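Hi! You've landed in the house-rules README for the Sornik linen set, the bedding and soft-goods part of what we collect. If you only want the loader, it's in `tools/` and has its own README. What's in this file is the boring-but-important stuff: how we run a take, how we label it, what we throw out, and what I'd ask you to stick to if you add takes of your own.

Most of it exists in some form in the Grekelix lab handbook, but that thing is long and written for people moving crates. Cloth is different! A crate stays where you put it. A duvet goes wherever it likes, hides the hands, hides the feet, and wraps itself round anything with a cable on it. So we wrote our own version, and I keep it up to date.

## What's in the folder

- `takes/` has 853 takes, one folder each
- `labels/` has one text file per take, same name as the folder
- `rejects/` has the ones we pulled, with a reason in `why.txt`
- `stills/` has single views for training new labelers

Cameras are at the head and at the wrists. All streams in a take share one clock. If you find a take where they don't, please tell me, that's a bug and it goes in `rejects/`.

## Rules for the room

1. One person on the stop button, and that person does nothing else. No phone, no typing up notes, no "I'll just move this pillow."
2. Nobody reaches under cloth while the arms are powered. If you can't see both hands of the robot, you wait or you stop.
3. Maximum take length is 15 minutes. After that people get sloppy (me included).
4. Check the cables on the outside of both arms before every take. Loops at the wrist are the first thing a sheet will catch on.
5. Loose cords go in the setup notes, even if they never get touched.
6. Fringe, tassels and knits are allowed, but tag the take `snag_risk`.

I get asked about rule 2 more than any other, usually by someone who has only worked with boxes. Fabric over the body counts as cloth in the workspace, the same as fabric on the bed, and that goes for any pose. Floor, back, sitting, whatever.

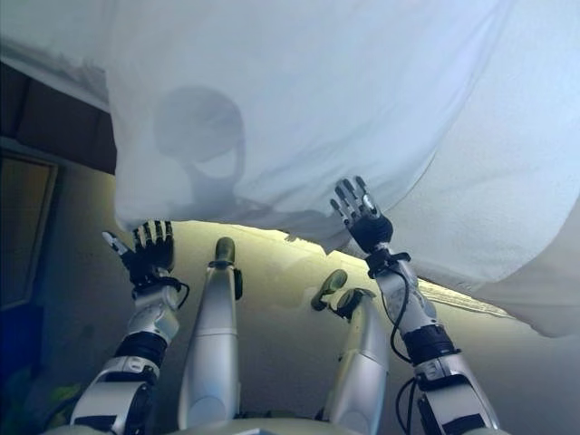 *Tag: `cloth_over_body`. Both hands up against the sheet, head shadow on the fabric.*

For takes with that tag, the stop person stands where they can see past the hem. If there's no such spot, the take doesn't start. I know that's annoying in small bedrooms! We lost most of an afternoon to it in May and I'd still do it the same way.

## Rules for labels

Label what you can see in the stream you're labeling, and only that. If the wrist view shows fingers near a hem and you can't tell if they're touching it, the label is `near`, and you leave `contact` alone. You're allowed to know from the head view that there was contact. You just put it in the head view's file.

Same with blur. We don't reject a take for motion blur at the wrist, because wrist cameras blur, that's life. What we do is mark the blurred stretch with `soft` and keep going. 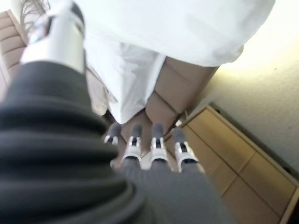 Furniture gets plain names: `bed`, `chair`, `cabinet`, `nightstand`. Please don't invent `armchair_recliner_tan`. Somebody did once and the Ververidis script that counts categories choked on it for a week. If a thing is half covered by cloth, name it if you're sure and use `covered_object` if you aren't. And for the cloth itself, `white_cloth` is a perfectly good label when you can't decide between a sheet and something else.

A few small ones that trip people up:

- Left and right mean the robot's left and right. Always.
- Shadows never get a label as objects. A hand-shaped shadow on a duvet looks a lot like a hand to a tired person at 4 pm.
- "Pinch" needs fingertips on both sides of the fabric. One side only is `push`.
- If the cloth bunches up in the grip, add `gather`. It can sit next to `pinch`, they don't fight.

The bed takes are the best place to practice these, I think, as you often get pinch, gather and shadows all at once. 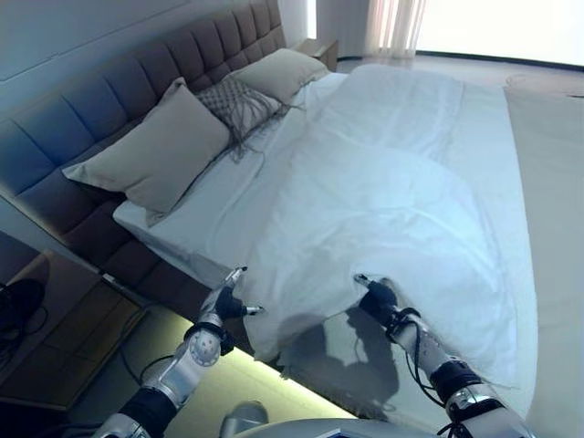
**Areti Panagiotou**
Data steward, Sornik linen set

If you're new, start with 200 frames from `stills/` and label them cold, without peeking at ours. Then run `compare.py`. My own first try matched on 198, and the two I missed were both shadows (see above, I wrote that rule for me). Anything that doesn't match, open it and argue with it. Sometimes we're the ones who got it wrong, and I'd much rather fix a label than defend it.

## Pulling a take

Pull it if any of these are true:

- the stop button was pressed and the log doesn't say why
- a person's face is in any stream
- somebody touched the cloth mid-take and it isn't in the notes
- the clock drifted

Please don't pull it for being ugly. Failed folds, dropped corners and grips that slide off all stay in. The Tromholm people asked us for a "clean" version and I said no, but you can filter on `outcome` yourself and get pretty much the same thing.

## Changing these rules

Open an issue, say which rule and which take made you think of it, and give me a few days. Rules 1 and 2 don't get loosened. Everything else is up for grabs, and rule 3 is around its fourth rewrite already.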